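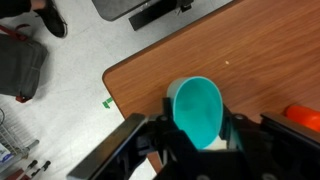 Wireless monitor dropouts, Fludlow Hall, main stage

Status: Resolved, monitoring
Priority: High
Product: Sandhu IEM transmitter rack, four stereo channels
Opened by: Plallcombe Audio support desk

Problem as reported

In-ear mixes 2 and 3 cut out during the Gultelmont rehearsal. Dropouts lasted one to two seconds and came in groups. Mixes 1 and 4 were clean. Front of house was not affected. Receivers showed full battery. Performers on 2 and 3 (synth and second percussion) lost signal most often when they walked down the ramp into the audience area.

Log

14:10 Swapped receiver packs between mixes 1 and 2. Dropouts stayed with mix 2. Packs ruled out.

14:25 Checked audio at transmitter inputs. Level steady on all four. Console and stage box ruled out.

14:40 Ran a scan with all transmitters off. Noise floor raised across the range used by mixes 2 and 3. Mixes 1 and 4 sit higher up and are clear of it.

15:05 Powered down stage equipment one circuit at a time. Noise floor fell when circuit 11 went off. That circuit feeds the LED wall processor and the fog controller.

15:15 Fog controller back on, no change. Wall processor back on, noise returned. Source confirmed.

15:30 Found the transmit antenna on top of the wall processor rack with its cable coiled behind it. The plot puts it on the downstage left stand. Moved to stand. Dropouts on stage stopped, but mix 3 still failed at the bottom of the ramp.

15:50 Antenna cable tested with a spare. Original cable has high loss at the connector nearest the combiner. Replaced.

16:05 Moved mixes 2 and 3 up the band and recalculated all four channels together. Resynced packs.

16:20 Walk test with wall running full white and fog on. Packs carried down the ramp and out to about 80 feet. No dropouts on any mix.

Cause

Interference from the wall processor, made worse by antenna placement and a bad cable.

Follow-up

Wall processor data cables to be replaced with shielded type before the May dates. Damaged antenna cable tagged 178 and pulled from stock. Frequency list in the show file updated; delete older copies. Repeat the scan at doors on Wednesday, with the wall on.

Ticket stays open until after the first show.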